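Re: [heating-cooling] Ducted or three splits?

Hi all,

Thanks to everyone who wrote back while I was dithering. I've read the lot, some of it twice, and I'm a fair bit closer to signing something.

Kaisu Tuominen wrote:
> Before you go any further, ask each of them whether the electrical
> work is in the price. Ours wasn't, and the switchboard upgrade came
> to 1,149 on top. Also ask where the outdoor unit is going. We let
> them choose and it ended up under our bedroom window.

Good call on the switchboard, Kaisu. I rang both mobs this morning. Gudberg include a new circuit but nothing at the board itself, and they'd want up to 1,000 extra if it has to be replaced. Thorlacius had left electrical off altogether (it was in the fine print, fair enough, but I'd missed it). So the cheap quote has stopped being the cheap quote!

The other thing I've learnt is that the bloke from Gudberg measured every room and asked which way the windows face, and Thorlacius priced it off a floor plan I'd emailed. Their unit came out a whole size bigger. I'd sort of assumed bigger was safer, but he reckoned an oversized one switches on and off all day and leaves the place clammy. 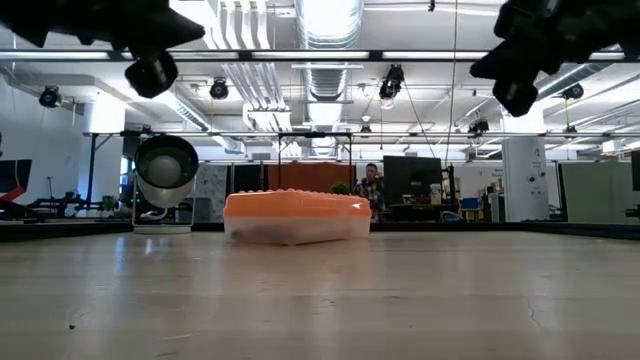 Kaisu came back within the hour to say he's right about the clammy part, and that theirs at the old place in Usovano was far too big and never ran long enough to dry the air. Go by the room measurements, was the advice, and get the model number written on the quote so it can't be swapped on the day.

I'm leaning towards a split in the living room now and another in the main bedroom, and leaving the study until next year. Dropping the third head takes 601 off, and the study only gets really hot in the late arvo, when I've usually knocked off anyway.

Two questions for anyone still reading. Has anybody had dealings with Furketti for servicing? They quoted me 200 a year for both units, filters and drains included, and I can't tell if that's reasonable. And does the condensate line have to go to a proper drain, or is the garden bed okay? Gudberg said garden bed – Thorlacius said drain – and I'd like to know before they start putting holes in the brickwork.

Cheers, and thanks again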